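Clindier Junior Curling Program
Progress report to the Skunari Community Sport Fund
October 5, 2022
Prepared by Bronisława Adamczyk, program coordinator

This report covers the period since our January update. The grant agreement asks for a short account of participation, coaching, equipment and spending, and those are taken in that order.

Participation

The program had 57 registered juniors at the close of spring registration, all from Clindier and the townships on the north side of the lake. We set out to fill two age groups and have ended up running three, as the youngest group was too large for the ice time we had booked. The bantam girls reached the semifinal of the regional playdown and lost it in an extra end to the rink from Ostrowski. It was the first time a Clindier junior team had played past the round robin.

Several older players have moved up to the adult league and we have counted them as retained. If the Fund would like them reported separately, please let me know before the year-end form is due.

Coaching

Two parents finished the club coach course over the summer. Both will take a group this fall under the head instructor. A third withdrew after taking a job out of town, and her course fee was refunded to the program and is shown under unspent coaching money. We still need someone for the early session, which starts before most people are off work. The club has agreed to ask at its fall meeting.
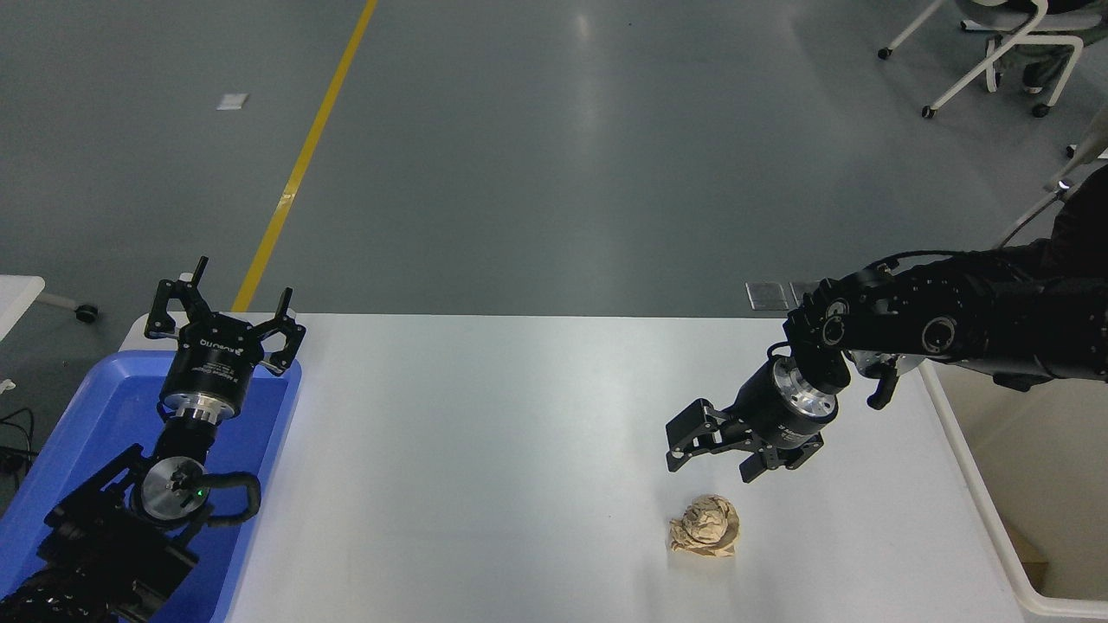
Crumpled brown paper on a white table, with a blue tray at the left.

Equipment

The junior stones arrived in good order and are stored with the club's own set. Half-weight stones were the largest single item in the application and the one most asked for by families of younger players. We also bought sliders, grippers for the soles of shoes, and helmets in the smaller sizes. The delivery brooms came with the wrong heads. The supplier has replaced them at no charge – this held up the first indoor session but cost us nothing else.

Spending

Nearly all of the equipment money has been spent. The ice rental line is under budget by $2000, as the Josuden rink closed its second sheet for compressor repairs and cancelled our bookings there. We ask permission to carry that amount forward and use it for bus travel to away bonspiels. Travel was left out of the original application and has so far been paid by families, and two players stayed home from the regional playdown for that reason.

Receipts are attached in the order of the budget lines.

Next period

Practices resume once the ice is in. We plan to host a one-day bonspiel for the bantam and under-18 groups in January and have written to the clubs at Ostrowski and Josuden. Ostrowski has confirmed. The draw will be sent to the Fund with the invitation.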